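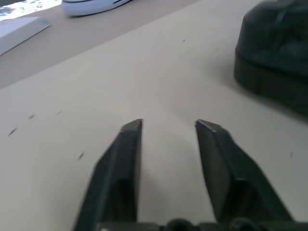 Sunday, open day at Clalside. Got there at 2, left before the closing talk.

The Tultine people had the arm running most of the afternoon. Their handout claims 99 percent on pick and place. I asked 99 percent of what and was told 117 trials, same part, same table, same starting area. So one miss, maybe two. I'd want to see the log before repeating that number to anyone at Gronow.

Two-finger gripper, angled tips, wrist camera looking down between them. Fine on a plain cream table. Our bench at Fisport is scratched steel under bad strip lights and I doubt the vision carries over without retraining. Asked. "Should be fine."

Cycle time was not on the handout. I timed one at 40 seconds, which is slower than doing it by hand. They said it was throttled for visitors. Could be.

To chase:
- raw trial log, misses included
- unthrottled run, on video
- whether they'll try our parts, the oily ones, on our bench

No quote requested yet. Kept the handout, it's in the blue folder.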